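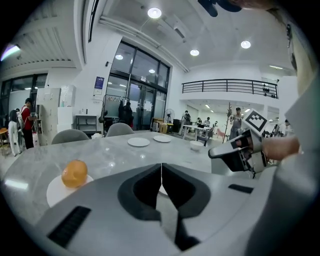
Put the fruit away before you touch a single plate, says the note I found tucked into this notebook this morning, because every time you leave it for later somebody has to pick up an orange in one hand and a plate in the other and then there's no hand left for the bowl. Signed with a smiley, no initials. Fair enough! I don't agree with all of it, but it got me thinking, so the whole morning went on the table.

Friday, September 22, 2023

Setting and clearing, small table setup. White round plates, the small white bowl, the orange. No cutlery this time. I'd like to get the plates right before I bring in forks, which slide all over the place and make me cross.

First thing I wanted to sort out was where the bowl goes. My plan from the last entry had it in the middle, and that looks nice, but you end up reaching over it for everything. So the bowl goes back toward the far edge, on the right, and the plates get the middle. I like it there. It leaves a clear patch in front of you the size of a big tray, and you need that patch more than you'd think when you're turning plates around.

Second thing, the orange. The note says clear it first. I tried that on paper last night and kept running into the same question - clear it to where? If it goes straight on the tabletop it rolls (the top is glossy and I don't trust it), and if it goes in the bowl then the bowl has to be moved with an orange in it. My vote is to leave it on its own plate over on the left and treat plate and orange as one item, last to move. If anyone wants to argue, write it under here and please sign it.

Third thing is lifting. A flat plate on a hard shiny surface is a pain to get hold of. There's hardly any gap under the rim and nothing to hook onto, and pushing at it from one side just sends it skating toward the chairs. What I want is the two-sided pick-up: one side steadies, the other gets under the rim, and then the plate comes up on edge before it goes anywhere. I wrote this up in February as "tip, then lift" and I'm sticking with that name, even though Vustinano call it something much longer in their table service sheet.
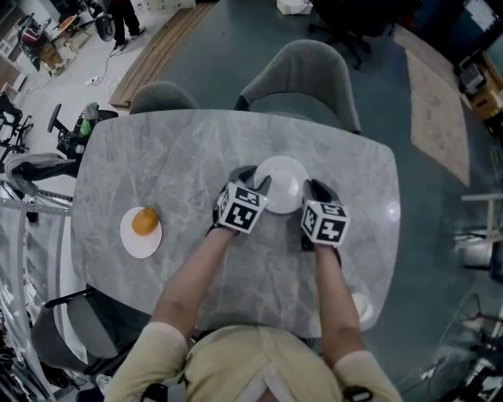

The other half of tip-then-lift is knowing where you're going to put the thing down, and that's where my old write-up was thin. I only said "to the stack". Well, which stack? Starting today the stack lives at the center, so the right-hand plate travels a short way and the left-hand one (with the orange) doesn't travel at all until the end. Fewer crossings, fewer chances to clip the bowl.

A few odds and ends while I remember:

- Chairs. Push them in, but leave them standing a little off the edge. The gray backs are rounded and it's easy to think they're lower than they are.
- The ceiling lights show up in the tabletop as bright white spots. Next to white plates that's annoying, and from certain spots I really have to look twice to see what's china and what's shine. A matte cloth would fix it. Ask Nimance for a sample, the plain one, up to 35 inches wide.
- Put the rim of the upper plate down first on the stack, then let the rest follow. Much quieter.
- Wipe the top before starting. Citrus oil leaves a film and then plates really do skate.

Supplies: the Gedine order came to 139 pieces across plates and bowls, and I still owe the shared shelf 11 of them. They're in the crate marked Dijkstra, under the folded towels, so don't go buying more. The invoice number ends in 1,031 according to whoever typed it up (with the comma, yes, in an invoice number). I've left it alone.

Next time I want to try the same layout mirrored, orange on the right and bowl on the left, and see if the stack still belongs in the center or wants to drift over. I'd also like a second bowl, a bit deeper, so there's something to nest. And if we do go with the cloth, tip-then-lift needs redoing from scratch, I think, since a rim digs into fabric in a way it never does on a hard top.

Oranges: buy a fresh bag Monday, the small firm kind.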